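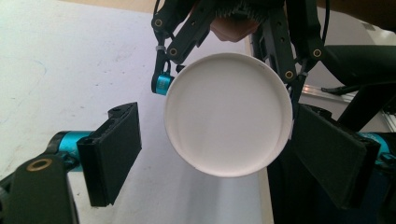
Where the Money Goes: Small Labels and Direct Sales
Project report, Music Business II
Guilan Song, Malsha Selvanayagam, Ezequiel Soler
Last updated: 12 May 2026

1. Background

Most of what gets written about income from recorded music looks at the big labels and the streaming services. We wanted to look at the other end. Our question was how a small label with a few hundred regular buyers splits its income between streaming, downloads and physical copies, and whether the split changes when a new release comes out.

2. The labels

We wrote to small labels in our region and seven agreed to take part. Four of them let us see monthly statements. The other three filled in our form but kept the statements private, so their answers are self-reported. Two labels, Besnard and Oltia, said we could use their names. The rest are referred to by letter.

Besnard puts out folk and chamber music, mostly on CD. Oltia is an electronic label that sells cassettes and downloads and has no CDs at all.

3. Method

Malsha wrote the form and handled the emails. Ezequiel entered the statements into one spreadsheet and sorted each line as streaming, download, physical or other. "Other" ended up being a mix of sync fees, T-shirts and one workshop. Guilan did the interviews, which were done by phone and ran longer than planned.

We had trouble with dates. Streaming income arrives months after the plays, so a release in August can show up in the winter statements. We moved streaming income back to the month of the plays where the statement gave it. Label D's did not, and we left it out of the monthly comparison.

4. Results

For Besnard, physical sales were the largest source in every month we looked at. Its usual pressing is 500 copies, and most of those go at concerts. Sales through the website are small except in the two weeks after a newsletter.

Oltia was different. Downloads came first, then cassettes, then streaming. Its mailing list has 2,000 addresses, and the owner, Sihan Su, told us that a release with no mailing sells almost nothing in the first week.

Streaming was the smallest of the three main sources for both labels. Among the other labels it came first only for Label C, which had a track on a popular study playlist.

5. Problems

The group is small and the labels chose to take part - a label that was losing money might not have answered. We also did not collect costs. A CD brings in more than a stream, but it has to be pressed, stored and mailed, and our numbers show income only. Zhuoran Zheng pointed this out when we presented the draft in class, and we agree it should have been on the form.

6. Next steps

Label F has offered its pressing and postage invoices. If we get them before the end of term we will add a cost table to section 4.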